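4.3 Setting the delayed start

The delayed start lets you fill the Olent in the evening and have a loaf or a batch of rolls ready at a time you choose. The longest delay is 13 hours. It can be used with programmes 1 to 4 only.

Caution: Do not use the delayed start with recipes that contain fresh milk, eggs, yoghurt or soft cheese. These may spoil before mixing begins.

1. Check that the kneading blade is pushed fully down on its shaft.
2. Add the water first, then the flour, salt and sugar.
3. Make a small hollow in the flour and put the yeast in it. The yeast must not touch the water.
4. Wipe any flour from the rim of the pan, lower the pan into the machine and turn it until it clicks.
5. Close the lid and plug in the machine.
6. Press MENU until the programme number you need is shown.
7. Press + until the display shows the number of hours and minutes from now until you want the programme to finish. Each press adds 10 minutes.
8. Press START. The colon flashes while the machine is waiting.

Note: The time you set includes the programme itself. If it is 9 pm and you want the programme to end at 7 am, set 10:00.

To cancel, hold STOP for three seconds. The delay is cleared and must be set again.

If the power fails for less than 4 minutes, the machine carries on from where it was. After a longer cut, throw away the dough and start again.

4.4 Toppings for rolls

Programme 4 makes dough only. Shape the rolls by hand and finish them in your own oven. Brush the tops with water or milk before adding seeds, oats or coconut, and press lightly so that the topping holds.
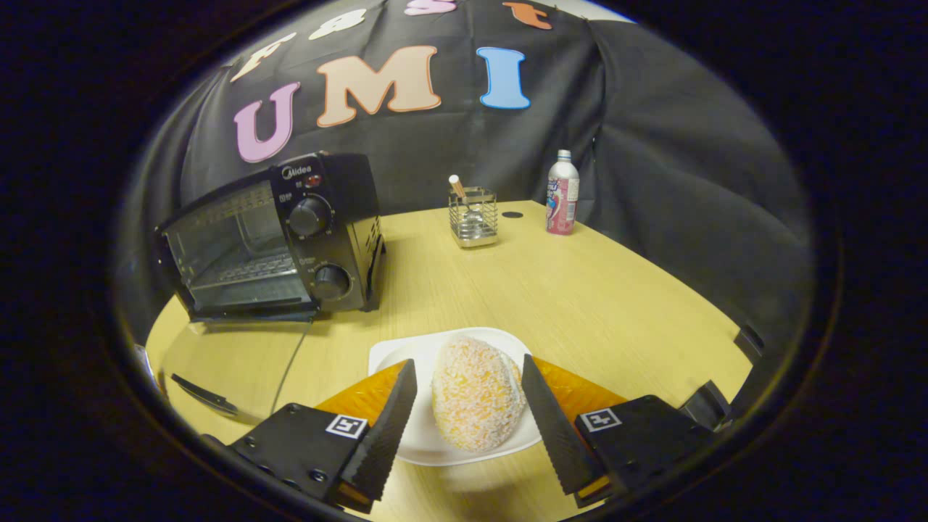 Fig. 11. Roll with a flaked topping, served on a plate.

Caution: Never put toppings into the machine through the steam vent.

Leave baked rolls on a wire rack for 40 minutes before storing them. Loose flakes left on the worktop can be swept up dry. For cleaning the pan and blade, see section 6.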